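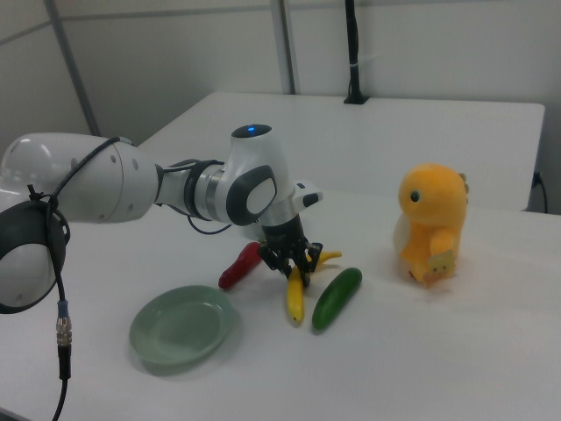 Toy swap moves to Drindham in September

Filed under: Community News | Families

The toy and book swap will not be held at the Vestska library this fall. The meeting room there is getting a new floor, and the work is expected to run through the end of the year. Berkay Avcı has arranged for us to use the lower hall at Drindham instead. The entrance is on Ertürk Street, next to the bike racks.

The rules are the same as last time. Bring clean toys in good shape, up to two bags per family. Puzzles and board games should have all their pieces – please tape the box shut. We can't take car seats, cribs or anything that needs a charger you no longer have.

Plush toys go on their own table this year. Last year they ended up under the books, and several went home in the leftover boxes.
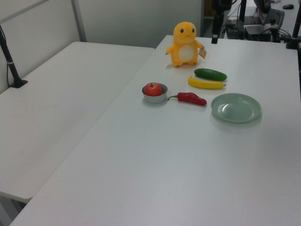

Plush and play food are both welcome at the swap.

Drop-off opens two hours before the swap, and tickets are handed out at that time. Each ticket is good for one item of any size. Families who have nothing to bring can ask for three tickets at the door.

Last year's swap found new homes for 700 items. What was left went to the Nondeo thrift store, and it will again.

We still need people to help fold tables at the end. Call Yavuz Bozkurt at the center office, or leave your name on the sheet by the front desk.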